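Cleaning Woven Synthetics, Zippers and Mesh at Home

Posted Oct 21, 2024
Filed under: Fabric and Upholstery

Most household fabric that isn't clothing is polyester, nylon or a blend of the two. Chair covers, bags, cushion cases and car organizers all fall in this group. The method below is for items that can't go in a washing machine, either from size or because a frame, foam or board is fixed inside.

Check the care tag first. W means water-based cleaner is allowed. S means solvent only. WS means either. X means vacuum only, and no liquid of any kind should be used. If the tag is missing, test a hidden spot and leave it overnight before going further.

Dry soil comes out first

Vacuum with the brush head, then again with the crevice tool along every seam. Grit left in a seam turns to mud as soon as water reaches it and will wick into the face of the cloth as it dries. Work in the direction of the weave, then across it. Pet hair lifts with a damp rubber glove dragged in one direction. Do not use packing tape on mottled or brushed weaves - it pulls fibers.

Mixing the cleaner

Use 32 ounces of lukewarm water and one teaspoon of clear dish soap. Stir; do not shake. Only the foam is needed for light soil. For body oil on headrests, straps and grab handles, add one tablespoon of white vinegar and allow five minutes of contact time. Avoid colored soap on light cloth. Oxygen bleach is safe on most polyester but should be kept away from metal zipper teeth.

Apply with a white cotton cloth, wrung out hard. Blot from the outside of a stain toward the center. Rinse with a second cloth and plain water. Soap left in the weave attracts soil, and a spot that comes back gray within a week is usually soap.
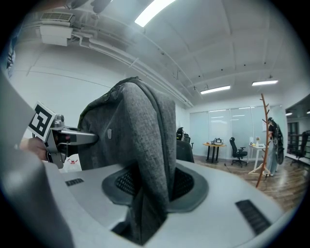 Dark gray cloth, zippers and black mesh.

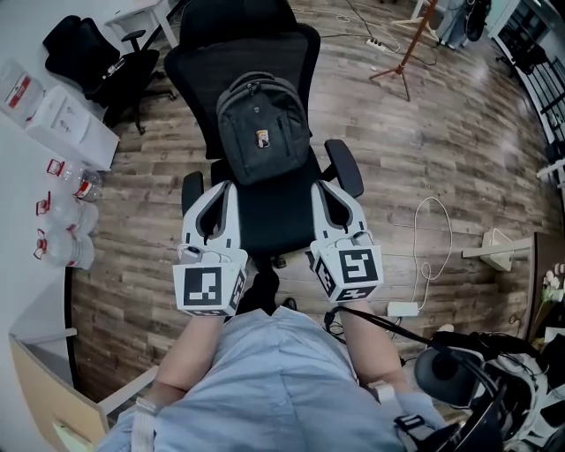
Zippers

Run the slider to the end and brush the teeth with a dry toothbrush. For coil zippers, follow with a damp brush and no soap. For metal teeth, wipe dry at once and run a plain candle stub along both sides. Graphite from a pencil works as well as wax but marks pale cloth. Do not use cooking oil, which goes sticky.

If the slider jams on lining cloth, back it off while pulling the cloth sideways, flat to the teeth. If the teeth part behind the slider, the slider has spread. Squeeze each side lightly with pliers at the rear edge, a little at a time, testing between squeezes. A cracked slider has to be replaced. Match the size number on the underside.

Mesh

Open mesh holds dust in the holes and skin oil on the strands, and the two need separate treatment. Vacuum from both sides. Then hold a dry towel behind the mesh and go over the front with a soft nail brush dipped in foam. The towel takes up what is pushed through. Without it, the dirt lands on the mechanism or the floor.

Never pry at mesh where it enters a molded rim. The edge is often held by a plastic spline and will not seat again without the proper tool. Fabrice Tessier of Dramthorpe wrote in March to ask about a sagging mesh seat. Cleaning will not restore tension. The panel has to be changed, and on many low-cost chairs it costs more than the chair is worth.

Slots and vents in plastic parts

Use a dry 2 inch paintbrush with the bristles cut to half length. Hold the vacuum nozzle next to it. Do not spray liquid into a slot. Scuffs on pale plastic come off with a damp melamine sponge and light pressure. Test it first on glossy parts, which it will dull.

Drying

Stand the item upright with all zippers open and a fan blowing across it. Allow a full day for anything with foam inside. A hair dryer sets stains and can shrink the coating on the back of nylon cloth. A musty smell on the second day means the padding is still wet.

Saturnino Villalobos asked whether a fabric protector should go on afterward. It may, once the cloth is fully dry, in two thin coats. It adds nothing to mesh. Reapply after each wet cleaning.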